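Bench notebook, Kalura cell, Vídalín room
Jan 7, 2018

Working rules, going through them again before the Distton people come back and ask for them in writing. What we have now is a page taped inside the cabinet door plus whatever each of us remembers. The page is from April and half of it is about the old table layout. Writing down what we really do at the table, what we should be doing, and where the two don't match. Please scribble on this. If you disagree with something put it in the margin, don't just do it the other way.

Scope: two arms, shared surface, small plastic parts, open containers. Sorting and handover work only. Anything with tools or anything hot or sharp is another document and somebody else can write it.

Before power

Walk the full way round the table. All the way, including the side with the cables. Check both base mounts by hand, push and pull, no play. If there's play it gets written up and the arm stays off, even if "it was like that last week."

Cables. Every cable gets looked at through the whole reach of its arm, with the arm moved by hand, brakes released, one arm at a time. A loop that sits fine at home position can catch a container rim when the wrist turns over. Loops that hang below the gripper are the ones to watch. Tie back if you can do it without pulling the connector, otherwise limit the wrist in the Vivora config and write the limit down in the log.

Nothing loose on the table border. No pens, no phones, no coffee obviously. Paper: tape it down or take it away. I've been guilty of this one as much as anybody.

Containers go down before the parts do. Then parts. Then home both arms. We've been doing it in any old order and then someone ends up reaching in under a homed arm to shove a box over, and that's precisely the reach we want to get rid of.
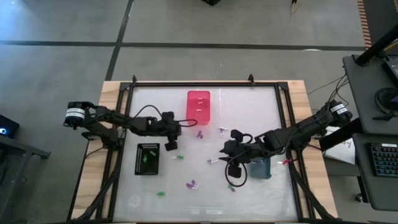 Both arms in over the surface, red box at the far side with two white bits in it, rest of the parts still out.

Shared zone

The middle of the surface belongs to one arm at a time. This is the rule we break most. The planner allows overlap if the clearance check passes, and the check is fine as far as it goes, but it models the links and doesn't know about the cables. So:

- One arm in the middle, other one waits outside or stays high.
- Right arm gives way by default. No reason it's the right one, just pick and stick with it.
- Handover is the exception. Handover runs at reduced speed on both sides, both arms, not only the one that's giving.
- If both grippers are over the same container the operator's hand is on the stop. On it. Not near it.

Clearance between the grippers when neither is doing a handover: I had it as 4 inches in the draft, and the Vivora default is less than that. Leaving 4 for now. If it makes the sort painfully slow we can talk but I want to see that in the log first and not hear it across the room.

Also the tips. The clearance number in the config is measured from the palm, not from the fingertip. So with the fingers open you have less than you think. Somebody needs to move that reference point. Until then open the fingers before you check, check it with them open.

Parts

Plastic parts with points. They roll, they tip, they hook together. A part that's lying against another part counts as one pickup until you've seen them come apart. Don't let the arm drag a pair toward a bin hoping that one drops off. Set down, open, back off straight up, look again.

Upright parts: approach from the side that's clear, never over the point. The finger pads are getting chewed and this is how.

Clear plastic parts: depth is poor on those, everyone knows it. Do not drop the confidence threshold to get them through. Leave them for last and do them at the slow speed with a person watching. If the threshold gets changed for a test, it goes in the log and gets changed back the same shift. Found it changed on two mornings with nothing written.

Parts on the table edge strip or beyond the bins are not the robot's problem. Stop, wait for both arms to show stopped, then a person takes them. Don't nudge with a gripper.

Bins

Bins stay where the layout sheet says. If a bin gets bumped, stop and put it back on its marks, then re-run the bin check. Not by eye. The narrow one is the worst for this, the rim is close to the finger width at full open and the arm will happily touch it and go on.

Release height: low enough that it doesn't bounce out, high enough that fingers clear the rim with the part still in them. We have a value for each bin. Use the value. If you swap a bin for another of the same color it is NOT the same bin, measure it.

Don't empty a bin while either arm is live. Paused is live. I'm writing that on the wall.

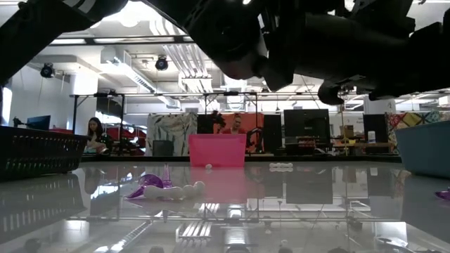 People and floor

Floor tape marks the keep-back line when arms are enabled. Desk work outside the line is fine, that's what it is for. Walking past is fine. Leaning in over the table to see better is not fine, use the screen. If the screen doesn't show you what you need, say so and we'll move a camera, which is a ten minute job and everybody acts like it's a week.

Tell the room before enabling. Out loud. "Arms on" and then wait for a beat. Same with "arms off." People with headphones: go and tap the desk. I know it's a small room culture thing but Distton asked me point blank how bystanders know the state of the cell and my answer was "they can hear it", which is not an answer.

Operator doesn't take calls. Operator doesn't type in a different window. If you're the operator and you have to turn around, pause first. Handing over operator in the middle of a run: pause, swap, say it, write initials and time, resume.

Long hair tied, lanyards off, sleeves up if you're going inside the line. Same rule as the machine shop, nothing special to this cell.

Reach-in

Keeping this very plain.

1. Pause.
2. Stop button in, stays in.
3. Look at both arms, not just the one you were using.
4. Reach in, from the front. Never between the two arms from the side.
5. Hands out, look again, button out, say "arms on."

The step people skip is 3. Left arm was the busy one, right arm is parked, so the right arm gets forgotten, and parked doesn't mean stopped. It was holding position under power and will move if a queued command comes through. Vivora clears the queue on stop but not on pause. That's documented, I went and found it, it's in the section on pause behavior and it's one line.

Log

We're at 1,995 runs in the log and I went back through the ones marked with an intervention. Notes are all over the place. "Fixed." "Nudged bin." "??" Nobody can do anything with those a month later, me included. So from now on an intervention note has to have: which arm, which part or which bin, what the arm was doing, what you did. One sentence is enough. If you don't know what happened write "don't know", it's a perfectly good entry and more use than a guess.

Sixteen of the interventions say the operator reached in on pause with the button out. Those are only the ones that got written down. I don't want to go looking for who, I want the number not to go up.

Video gets kept for any run with a contact between arms, or arm and bin, or arm and anything which isn't a part. Contact counts even if nothing moved. Copy it into the Kalura folder the same day, the recorder overwrites.

Reset between runs

Parts back out on the surface by hand, spread so no two start out touching unless the test calls for it. Surface wiped. It's shiny and it shows every fingerprint, and the reflections of the bins already give the vision side enough trouble without smears on top.

Overhead lights on the same setting every time, all of them. Write it down if a tube is out. Blinds too. We had a whole afternoon of bad picks on the green ones and spent it on the gripper, and then someone closed the blind and the picks were back to normal. Not proven, could be a coincidence, but cheap to control so control it.

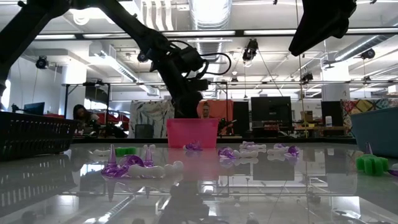
and while I'm on resets, the arms go home between runs, both of them, also if the next run starts in one minute. Home means the home pose, with the indicator showing home. Hanging somewhere up out of the way isn't home. The joint check only runs from the home pose and if we skip it for a whole morning then we've done a morning without a joint check and the log will still say it's on.

Open questions

- Second stop button on the far side of the table. Asked for, not ordered. Want it before the next handover tests.
- Can we get the fingertip reference fixed in Vivora or do we do it with an offset? Offset is faster but it's one more thing to forget.
- Cable model. Even a fat cylinder around the loops would be better than nothing. Would make the planner refuse a few poses we use now. Probably fine?
- Do visitors get the same keep-back line as us or a bigger one. I say same line, plus somebody with them.
- Clear parts: is there a matte spray that doesn't mess with the grip. Try on scrap first, not on the good set.
- Layout sheet needs redrawing for the shiny table. Old one still shows the tray, which people keep reading as a bin.
- Who holds the master copy of this. Right now it's this notebook, so please don't walk off with it.

To do before Distton

Type this up, one page if I can, two if not. Take down the April page. 4 copies: cell, cabinet door, Kalura folder, one for them. Re-measure all bin release heights and put the values in the table and not on sticky notes. Check floor tape, it's lifting at the corner by the desk. Order new finger pads, last set went on the left gripper and the right one is due.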